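Chapter 4
The Box on the Counter: Microwaves and the Reheated Meal

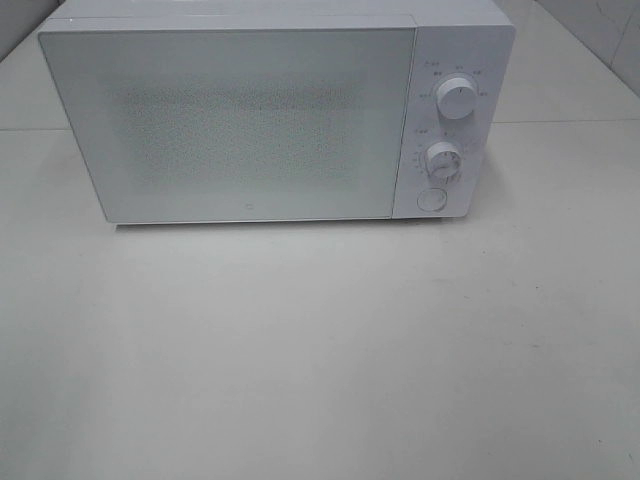 Most kitchen textbooks are embarrassed by the microwave. They give it a page near the back, somewhere between food safety and the index, and then hurry home to the oven. The authors of those books, we suspect, eat leftovers like everyone else. We have moved the subject up to Chapter 4, right after knives and before stocks, which is about where it falls in the life of a person who has just rented a first apartment.

You will meet two broad families of microwave in this course. The first has a keypad, a clock that is wrong for half the year, and a button for popcorn that the popcorn bag tells you not to use. The second has dials. A dial for power, a dial for time, perhaps a button to open the door, and that is the whole conversation. Students who grew up with the first kind tend to look down on the second until a Wednesday evening when they want soup and find themselves programming an appliance through three menus to get it.

Dials do have their own vices. A small timer knob is hard to set for very short times, and twenty seconds on the dial may turn out to be forty in the bowl. The usual cure is to turn the knob well past the mark and then bring it back. Check your manual before you adopt the habit. Labels are the other trouble. Makers print them small, in whatever language the oven was sold in, and some prefer little pictures of chickens and snowflakes. If you can't read yours, spend an evening with a mug of water and a notebook. The lab at the end of this chapter shows you how.

What the oven does

A microwave oven heats food by filling a metal box with waves that set the water in the food moving. Fats and sugars join in, which explains the jelly doughnut, whose outside is merely warm while its filling can take the skin off your tongue. The waves reach an inch or so into most foods. Everything deeper has to wait for the heat to travel inward by the old slow route, the same one it takes in a roast.

The air in the box stays fairly cool, so nothing browns. A recipe that says 225 degrees means a different appliance, and no amount of extra time will turn one into the other. You will only get a hotter, sadder potato.

The door deserves more respect than it gets. Behind the plastic or glass of the window sits a metal screen full of tiny holes. Light is small enough to pass through them and the waves are far too big, and for this reason you may watch your lunch without joining it. The screen is also why so many ovens offer a rather poor view. A door that is bent, cracked or no longer closes flat means the oven is finished, whatever your roommate says.

Where it goes

Read the manual for clearances. Ovens need space to breathe, and the top of one is not a bread shelf, though in our teaching kitchens at Cledadholm it has been used as one every term since we opened. Pick a flat counter that can carry the weight, at a height where you can lift out a full bowl without raising it past your chin. Keep the plug within reach. Leave a clear spot nearby for the hot dish, and clear it before you open the door.

Before you read on

Write down the answers to these and keep them for the lab.

What is the power rating of the oven you use most, and where did you find it?
What does its lowest setting do to a stick of butter in one minute?
When did you last wipe the ceiling of it?

Words to know in this chapter: standing time, hot spot, vent, duty cycle, turntable, arcing.

4.1 Power and Time

The number on the rating plate is a source of steady confusion, as there are often two of them. One is the power the oven draws from the wall. The other, always smaller, is the power that reaches the food, and it is the one package directions have in mind.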